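VANDGATE SOUND LIBRARY - MEMBERS' NEWSLETTER

Monday, May 6, 2019

The Sulen tapes, where we've got to

Quick one from me this month, I'm writing it between two other jobs so forgive the spelling. A lot of you wrote in after the April listening night asking who on earth Sulen were and why you can't buy the records. So.

Sulen was a label first and a band second. Brahim Alaoui started it in the back of a radio repair shop, mainly to put out his own singles. He played oud, then electric guitar, then a small organ that a hotel had thrown out. Rough voice, lovely timing. The early sides are wedding music really, long ones chopped in half to fit on a seven inch, and you can hear the chop. Side one just stops. Turn over, and in comes the same song with everybody slightly faster.

The first single was pressed in a run of 500. Sold out of a suitcase mostly. The second was 600, and by then he'd got himself a proper singer in Naima Samir, who was still at teacher training college and had to be home by nine. That's her on "Kabbaj", the one everybody asked about at the listening night. Yes the one with the handclaps. The title is just the name of the street the shop was on, there's no deeper meaning, I asked.

A few of you wanted to know about the echo on her voice. Vlasta Jelínek wrote to me about this at length (thank you Vlasta, four sides of paper!) and his view is that it's two tape machines, one feeding the other, with the second running a bit slow. You can hear the repeats sag in pitch. I always thought it was a stairwell. Ismail Bouzid, who was the drummer, says it was both, depending on whether the neighbours were in. So that's that settled, or not.

Ismail has been wonderful by the way. He's given us two long interviews over the phone and we've typed up the first. Some bits from it:

On the drums: "I had no bass drum until the third record. I hit a suitcase. Not the one with the records in."

On Brahim: "He would never count us in. He looked at you. If you were not looking at him, you missed the start, and that was your problem."

On the split: "There was no split. Naima got a post in another town and went. We did some dates with another singer and it was terrible and we all knew it was terrible."

The full thing will go up in the reading room when I've checked the place names with him. There's a long section about a van which I may trim. I may not, it's quite a good van story.

Now the tapes. What we have is a box of reels that came to us through Hazem Abdel Rahman, who did the cutting for Sulen's last few records and hung on to whatever was left in his workshop afterwards. Labels are a mess. Some are in pencil, some have been used three times over with the old title crossed out, and one just says "good" and nothing else. It's the sound of a dog and a man tuning up. Reel 361 is the one to get excited about, as it has a complete take of the organ piece that was only ever known from a radio broadcast. The number makes no sense, there were never that many reels. Hazem says Brahim numbered things however he felt that morning so that people would think it was a bigger label.

Sound quality goes from very good to awful. The good ones are really good, you can hear Naima turn away from the microphone to breathe. The bad ones have print-through, so you get a ghost of the next bar before it arrives, and on the slow songs it's a bit much. We're leaving it in. We did try cleaning one up and it took all the air out of the handclaps, it sounded like somebody shelling peas. Put it back how it was.

We're transferring flat, no noise reduction, and keeping the gaps and the chat between takes. Members who come in to listen will get the whole reel start to finish. If there's ever a release it'll be tidied up more than that, but the library copy stays as is.

On the release question, because it's half my inbox. Fleltier have been in touch and they're keen, they did that nice job with the harbour brass bands a while back and the notes were very well done. But nothing is signed. Naima has to be happy with it, and so does Brahim's family, and there are a couple of songs where it isn't clear who wrote the words. One of them Ismail says is a poem that Naima's aunt used to recite. Another might be off the back of a calendar. So all of that needs sorting out first and it'll take as long as it takes. Please don't write to Fleltier asking for a date, they haven't got one and neither have I.

What I can say is that it wouldn't be a greatest hits. The idea at the moment is the singles in order on one record, both halves of each song joined up again where we've got the uncut tape, and the organ piece with the session chat on the other. Vlasta thinks we shouldn't join the halves. He says people learned those songs with the gap in and danced with the gap in, and there's a whole generation at weddings who stop in the middle and shout. He has a point. Views welcome.

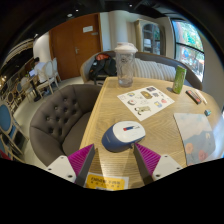
The listing is coming along too. I've been putting each reel into the catalogue with title, players if known, length, and a line or two on what's on it. Where the label and the music don't agree I'm going with the music and putting the label wording in brackets after. Spellings are a headache, the same song turns up four diffrent ways, sometimes on the same box. I've picked one and stuck to it, with the others searchable underneath. If you read the language and think I've picked the wrong one, tell me, nicely.

Things we're after, if anybody has them or knows a person who might:

The third single, any condition at all. We've a tape of the A side, nothing of the B. Ismail can hum it, which he did, down the phone, and it's now in the catalogue under "hummed".

Any poster or ticket with Sulen on it. The spelling may be off.

Photos of Naima singing. She hasn't kept any herself.

A copy of the radio broadcast, off air, cassette is fine. It would be good to set it next to reel 361. I've a feeling the organ is in a different key on the two, or else somebody's batteries were going.

Next listening night is the usual room, usual time, doors a bit before. We'll play the second single off the disc and then the session tape for it, so you can hear how they got there. Eleven goes at the opening line, and on most of them she's laughing. Then a break, then the organ piece in full with the lights down because Vlasta asked for the lights down. Bring a cushion, the chairs havent improved.

Tea is by the door, same tin for money.

One correction from the April issue. I said Hazem cut all of the Sulen records. He didn't, only the later ones, and he'd like it known that the first one, with the hole slightly off centre so the whole thing swims, was nothing to do with him. Sorry Hazem.

Renewals are due as well if you've had the slip with this. Same address as before, cheques to Vandgate Sound Library in full please, the bank sent the short ones back last year.

Right, got to run. More on the van next time.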